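I almost walked straight past the door. The robotics club at Brurnham meets at the far end of the shop wing, past the welding booths, and the sign on the glass still says Drafting. Samina Janjua waved me in with a screwdriver in her hand and told me to put my bag anywhere that wasn't a table.

Samina teaches industrial controls during the day and runs the club after hours (unpaid, she'd like the dean to know). This year's group is small, and they've signed up for the Oltitz Sorting Challenge, which asks student teams to get a robot arm to pick up loose panel parts and put them where they belong. That sounded pretty simple to me! I said so, and Adeel Jatoi laughed so hard he had to take his glasses off.

"Everyone's mom says that too," he told me. "Then you give the arm a pushbutton lying on its side and it goes for the wrong end all afternoon."

Adeel is a second-year student and does most of the programming. He got into it by accident. He wanted the electrical certificate, missed the sign-up for motor controls, and Samina talked him into the club while he waited for a spot. "I was going to stay until June," he said. "That was last year."

What I loved is that they practice on the real stuff, the buttons and boxes you'd find on a factory machine. I asked Samina why she didn't start everybody off with foam blocks, and she made a face.

"Blocks are all the same," she said. "You learn one grip and you think you're a genius. My students are going to be wiring these parts into panels for a living, so I want them to know which bit is the lens and which bit is the contact block before they ask a machine to find it."
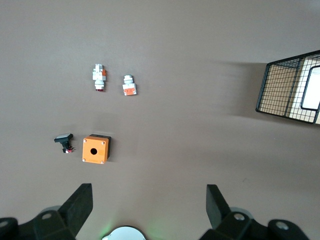

So who decides where the parts go before each try?

Whoever isn't driving the arm. The club has a rule that you never set up your own table, and Samina is strict about it.

"We all cheat a little if we set up our own," said Sadia Malik, who came over to the club from the print shop and keeps the logbook. She let me flip through it, and it's wonderful, all crossed-out grip widths and little drawings and one page that just says WHY in capitals. The last entry when I visited was run 1262. I asked if they were sick of it yet and she thought about it for a good long while. "I'm sick of the small ones," she said.

The competition allows 3 minutes a round and 2 restarts, and you can't touch anything once the clock is going. Adeel thinks the time is generous. Sadia thinks he's out of his mind, and they went back and forth on that until Samina sent them both to get pizza.

I asked her, while they were gone, what she'd call a good result. "Getting through a round with no restarts," she said. "And Adeel writing comments in his code. I'd take either one."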